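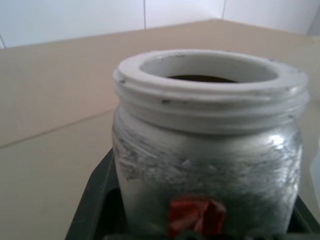

Stuck lids on screw-top tubs, how do you stop it?

Wed 6 August
Posted by drambridge_brewer

I'm forever fighting with lids. I buy my coffee ground from the Sorkia shop here in Drambridge and tip it into whatever screw-top tub is clean, and within a week or two the lid has welded itself on. I've tried the rubber glove, I've tried a tea towel, and last Sunday I had the thing wedged between my knees while my other half stood there laughing. When it finally went I had coffee all over the lino!
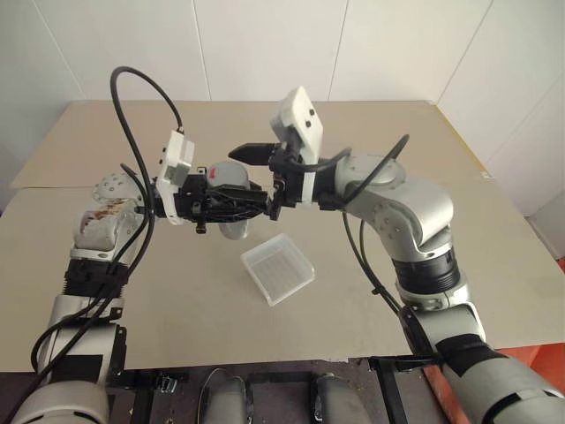
It's worst with the wide ones, because I can't get my hand round them properly. My wrists aren't what they were either, so I can't just muscle through it any more. I did wonder about a smear of oil on the threads but I don't want everything tasting of chip pan. I also don't want to go back to clip-top jars, as the seals on my last lot perished and they cost me more than I'd like to admit.
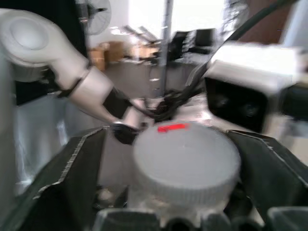
Wide lid with a ridged rim and a little red strip near the edge.

So is it me overtightening, or is it the coffee, or are some tubs just bad? Any tricks for getting them off in the meantime would be very welcome too.

kettleon46

It'll be the coffee. Fine grounds get into the threads when you pour, then they pick up a bit of damp and set like grout. I had exactly this with cocoa as well. What sorted it for me was a cheap wide funnel, so nothing lands on the rim in the first place, and a dry pastry brush kept in the same drawer to flick round the threads before the lid goes back on. Takes seconds. Wash the lid properly when the tub's empty, and use an old toothbrush in the grooves, since a sponge skates straight over them.

Also, yes, you're probably overtightening. Turn it until it stops and then leave it alone. I used to give mine an extra heave for luck and it did nothing for the coffee.

For a stuck one, run the lid under the hot tap for a bit (lid only, tub tipped so the water can't creep in), dry it, then try with a thick rubber band round the edge. I wouldn't bother with oil. It goes sticky and you end up worse off.

Hobnob_151

just buy an Orby opener, mine was 8 quid and hangs on a hook by the bread bin

mossgreenmug

Agree with most of the above, but go steady with the hot tap if the tub is plastic. I warped a lid doing that last October and it never sat level again, so it wouldn't stick but it wouldn't close either. Warm water and a bit of patience is enough.

If your wrists are playing up, put the tub on a damp cloth on the worktop so it can't spin, and press down on the lid with the flat of your palm while you turn. You're using your shoulder then, and it's far kinder. I also decant less at a time these days. A small tub for the week and the rest left in its bag with a peg on it, so the big lid hardly gets touched.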